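Gobnait Tully
26/10/2018

1/ Notes on the Nundcombe meeting room, now that the furniture is mostly where it will stay. This covers the rolling display stand, the cables, the wall mural and the blind. The carpet is a separate thread.

2/ The room is 183 square feet and has to work as a meeting room, a training room and overflow seating. That ruled out a fixed wall bracket. A bracket commits you to one seating direction, and the mural wall was not going to be drilled in any case.

3/ The stand is black, two vertical posts, with a flat crossbar shelf joining them lower down and a broad base that curves outward. The base is the part to check before ordering. A wide base is stable and also takes floor area that people assume they still have.

4/ Current position is in front of the mural, toward the blind side. From there the screen covers some of the hills and part of the blind. I can live with that. Moving it left would put it over the hilltop building, the one piece of the mural people comment on.
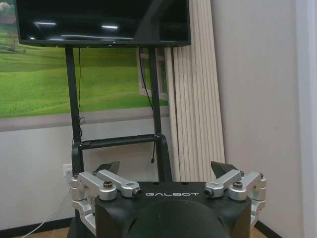
Display stand, mural and blind at Nundcombe. Cables not yet dressed.

5/ Cables. Both are thin, black and hanging from the underside of the TV. The left one follows its post and has a small loose loop partway down. The right one drapes out in a long curve past the other post, across the white window frame, and ends in a small plug near the base.

6/ The left cable is nearly acceptable. Take up the loop, put a hook-and-loop tie above it and another just over the shelf, done. The right one is worse – black cable over white frame is the highest contrast on that wall, and the eye goes straight to it.

7/ Plan for the right cable: back behind the post, tied at intervals of 10 inches, then down to the base. Leave slack at the bottom and none at the top. A stand on casters gets pushed sideways eventually, and the slack needs to be where the movement is.
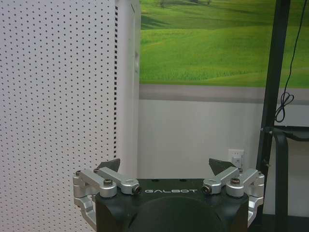
8/ The mural. Green hills, pale sky, a small building with a pale roof on a hilltop and a bare tree just under it. It came from Ásgeirsdóttir as a print in the Polau range. Hanging took two people and one afternoon, plus a second visit for a lifted seam.

9/ Drarkton (our other office) wanted the same print and asked whether it photographs well behind a speaker. Mostly yes. The greens are bright, so on a video call they put a slight cast on anyone standing close to the wall. Stand a few feet forward of it and set the white balance manually.

10/ The mural stops at a grayish band, with plain wall below. This was a practical decision. The lower part of a meeting room wall is where chair backs and bags make contact, and plain paint can be touched up in February when the rest of the building gets done. A print cannot.

11/ The blind is cream, vertical, in tall pleated slats that finish just above floor level. I would have preferred something slightly warmer. Cream next to that much green reads cooler than it did on the swatch. Take the swatch to the wall, and look at it with the lights on.

12/ Glare. The screen is glossy, and with it switched off you get two pale streaks from the ceiling lights near the top edge. With a light slide showing I expect to see very little of them. With a dark slide they will be there. Tilting the panel down by 3 degrees is the first thing to try. It costs nothing and is easily reversed.

13/ If tilt is insufficient, next is switching the lights nearest the screen separately from the rest. That means an electrician. I have asked for a price and do not have one yet.

14/ The shelf on the stand. Keep it for the remote and one small device. Anything larger will end up sharing space with the cables and pull on them whenever somebody reaches for it.

15/ Remaining list for this room:
– ties and cable sleeve for the stand
– tape mark on the floor for the stand's usual position
– tilt test, light slide and dark slide
– check the lifted seam again once the heating has been on for a while

16/ Someone asked for the stand's model number. I have the delivery note at the Drarkton office and will add it as a reply when I am next over there.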